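Reuse Room, second report to the Tesitden fund
Period covered: spring through September

What a few months it has been! When we last wrote, the reuse room was a rented unit with a good floor and not much else. Donated household goods now come in by the door, get checked at the long bench, and go out again to families through the Drullix store. We passed 2401 items handled in September, and that made all of us very happy.

The biggest change is in how we sort. Under the old plan every donation went straight onto a shelf, and small things got lost behind big ones. Now everything small goes through a deep gray bin first. Things get spread out on the bottom so each one can be looked at on its own - and then they move on to cleaning, repair or the shelf. It sounds like a tiny change, but it has cut the time for a mixed box from 60 minutes to 30, and the shelves look so much better.

The bins do get hard use. The floors are scuffed and scratched already, and the sloping panel toward the back has chips in it. We would still buy the same kind again. They sit well on the wooden tabletop and the high back wall keeps things from rolling away.
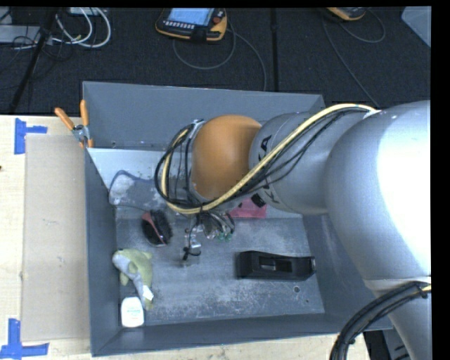

Younes Ait Brahim would like the next batch of bins to be shallower, and he told us so at the September meeting. In his view a deep bin invites people to pile things up, and once they pile up, the checking gets sloppy. He asked for two shallow ones to try before we order more. We think that is a fair request and have put it in the budget below.

Other news from the period:

Shelving. The Sjöberg units are up along the long wall and labeled. Two labels are already wrong and will be redone.

Repairs. We fixed 61 items that would have gone to the dump, mostly lamps and small kitchen things.

Still open. The Cleritz washer has not been delivered. Until it comes, cleaning is done by hand at the sink, and that is our slowest step.

For the next period we are asking to move the unspent shelving money to the two trial bins and a second sorting table. A cost sheet will follow by email.

Ehab Benkirane
Reuse Room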